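Marijke Meijer joined our chambers in October 2025, after 20 years in commercial litigation. Her practice covers supply contracts, tenancy disputes and partnership matters.
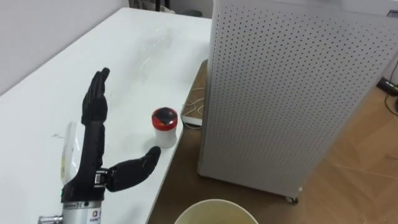

Hand upright, thumb towards the small jar

She acted for Cistero in its claim against Willems – a dispute over late delivery that settled in December.
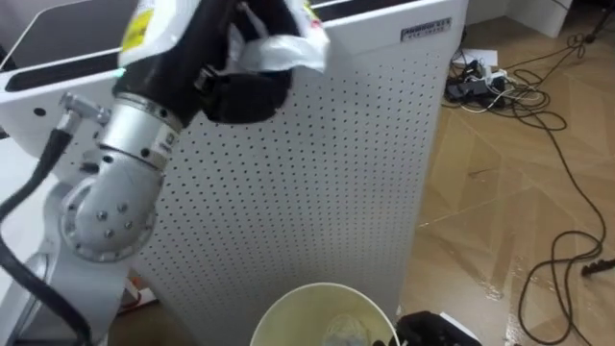
Ms Meijer also advises Bralska on lease renewals. New enquiries should be sent to Pramila Jaiswal.

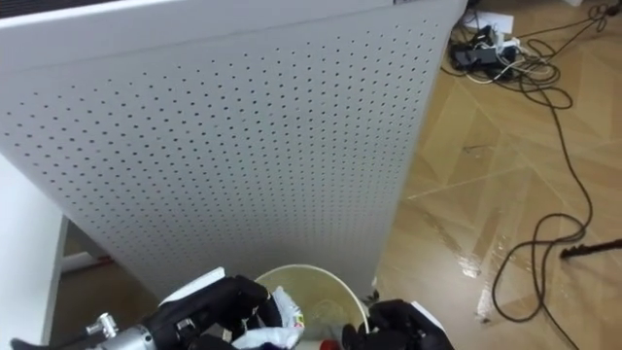 White perforated panel and wastebasket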